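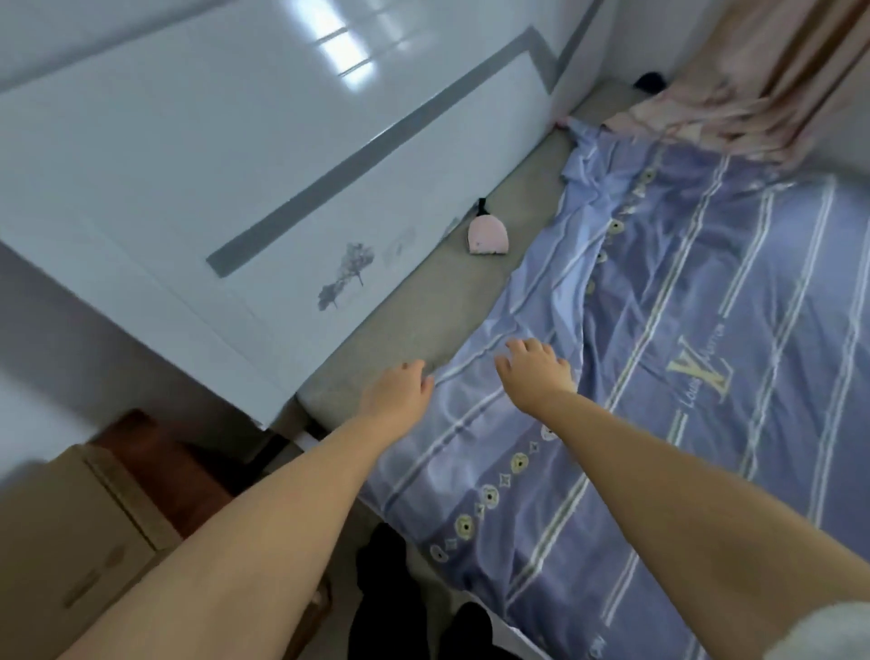 I changed the sheets twice this week, which for me is a lot. The first set came off on Monday with a coffee stain I should have treated sooner, and the set I put on after it was too small for the mattress and kept popping loose at the corners. So I went back to the lavender-blue striped sheet, the one with the cream flowers and the big gold Louis Vuitton logo printed on it. I bought it at the Dergate market for the color and the stripes. It is cotton, it washes fine, and it wrinkles badly, mostly up by the wall where it bunches against the curtain. I start at the edge next to the white panel and work across with my hands. The stripes run lengthwise, so I can tell right away if I have it on crooked.

I have tried a few things for the wrinkles. Ironing a whole bed sheet takes me most of an evening and I won't do it again. Drying it on the line and folding it while it's still a little damp works better. A spray bottle helps too: 500 ml of water, 2 teaspoons of fabric softener, shake it, mist the sheet once it's on the bed, pull it tight and leave it for 10 minutes. The softener is the Hatari one in the plain jug. I used to buy the scented kind but it gave me a headache at night.

The mattress is from Drundine and it's deeper than my old one, so there's less sheet left to tuck under. I tuck the foot first, then the long sides, and leave the head for last. If I do the head first I end up short at the bottom and have to pull everything out again.

Pillowcases are still a problem. I have four and none of them go with the stripes. Ugwu had plain cream ones last time I was in, eight dollars each, and I put them back on the shelf. I'll probably go get two on Saturday if they're still there.

The stained sheet has been soaking since last night. I'll rinse it tomorrow and see. If the mark doesn't come out I'll cut it up for dust covers, as the suitcases on top of the closet could use one.

Posted 2026-03-12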